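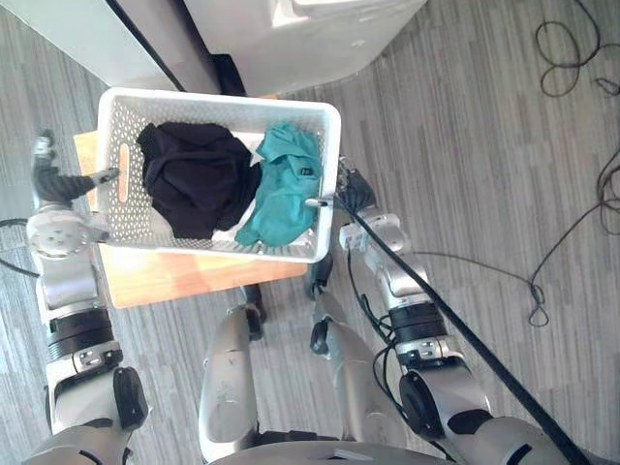
I've had the Drolov heated airer since the start of the month and I've now put more washing over it than I care to think about, so I feel ready to have opinions.

A bit of background first. We moved to Lorkgate in the spring, into a first-floor flat with no garden and no room for a tumble dryer. Summer was fine. I hung everything on the balcony and felt very continental about it. Then the weather turned, the towels started to smell like an old tent, and there was a patch of damp creeping up behind the bedroom curtains. My sister has the Jevasar one with the zip-up cover and swears by it, but it's a big beast and she has a utility room. I wanted something that folds flat and goes behind a door.

The Drolov does do that. Folded up it's slimmer than my ironing board, and it weighs so little that I carry it about under one arm. Putting it up takes seconds, once you've worked out that the two wings have to go up before you push the struts across. I did it the wrong way round the first time and pinched my thumb, and the leaflet is no help at all (one drawing, no words, and the drawing is of a different model!).

Now, drying. It isn't quick. Anyone who tells you a heated airer is like a tumble dryer hasn't used one. The bars get warm, about like a mug of tea you've forgotten, and only the bit of cloth touching the bar really gets the benefit. T-shirts and thin tops went on at bedtime and were ready by breakfast. Jeans took a full day and the waistbands were still a bit cold, so I turned them inside out and gave them another evening. Socks and pants I just drape anywhere and forget about.

What made the biggest difference was throwing an old double sheet over the whole lot. It keeps the warm air in and it looks as if you've got a ghost in the spare room, but it works. You can buy the proper Drolov cover for another 30 pounds and I can't see why you would. The other thing is spinning. I do a second spin on everything except jumpers now, and it saves hours.

It has 11 bars on the top section and I wish they were further apart. If you hang anything thick on neighbouring bars the two things touch and stay damp where they meet, so in practice I use every other one for towels. That makes it a smaller airer than it looks on the box. Double duvet covers are a faff too — I fold mine in four and turn it at lunchtime if I'm home.

Running it hasn't scared me. I've got the smart meter in the kitchen and the number barely moves when I switch the airer on, whereas the oven sends it through the roof. There's no timer though, just a switch on the lead, and for the money I do think they could have put a timer in. I bought a cheap plug-in one from Balogun's on the high street and set it to go off after seven hours. It's been fine.

You do still need a window open a crack. All that water has to go somewhere! My neighbour Abimbola Usman lent me her little dehumidifier for a weekend and the two together were brilliant, so much so that I'm now saving up for one of my own. The damp patch hasn't grown, at any rate.

Niggles: the plastic feet slide on our floorboards, the lead is too short by a foot or so, and one of the end caps has already come loose. I pushed it back on and it's stayed so far. The white coating still looks good and nothing has marked any of my clothes, even the pale things I was nervous about.

Would I buy it again? Yes, I think so, for a flat with two people in it. If you've got children or you play football I'd look at something bigger, maybe the Jevasar if you have the space. Four stars from me, and I'd have given it five with a timer and a longer lead.

Posted Nov 28, 2019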